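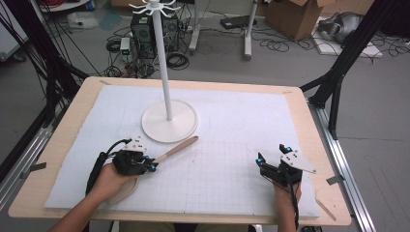

Section 4: Getting the table ready for open day

I've run this demo at Ponmont three years in a row now, and most of what follows I learned by getting it wrong first. If you're taking over for a Sunday opening, start an hour and a half before the doors. Olaia Campos will tell you an hour is plenty. Olaia is much faster than I am!

1. Lay the white grid board on the table and line it up with the wooden border. Tape the sides down with the gray tape. Check the corners as well, they lift when people lean in.

2. Put the mug tree toward the back of the board, standing on its round base. I like it near the center so kids on either side get the same view of the hooks.

3. Plug in both hand-held grippers and bring the cables off the table toward you. Leave plenty of slack. A tight cable will tug at your wrist all afternoon and your moves come out jerky.

4. Wipe the blue balls on each gripper with a dry cloth. Fingerprints are fine on the metal plates, but please not on the balls.

Caution: Don't pick a gripper up by its balls or its cable. Hold it from underneath, with the handle resting in your palm.

5. Start the computer, open the Arberg recorder and do one practice take. Pick up a wooden stick, carry it over to the stand, set it down again. If the take saves, you're good. If you get error 134, close the recorder and open it again (twice, sometimes).

6. Keep a spare stick on the wooden border, off the grid. Somebody will drop one.

Note: The floor behind the table is all cables. I rope off that side before anyone comes in — visitors stay at the front and along the right, and that goes for grown-ups too.

Running the demo

7. Do two or three takes yourself, talking as you go. I say what each hand is about to do before it does it. Adoración Vidal prefers to stay quiet and let people guess, and her groups seem to like that just as well.

8. Then let visitors try, one at a time. Start them with one gripper and add the second when they look comfortable. Little ones need both hands for one gripper, so take the other yourself and make it a team effort!

9. Stop at 100 takes and save the session before going on. Last August I didn't, and I'm still annoyed.

Shutting down: see Section 5. The storeroom code is 1757, and Itziar Aranda has the key to the cabinet.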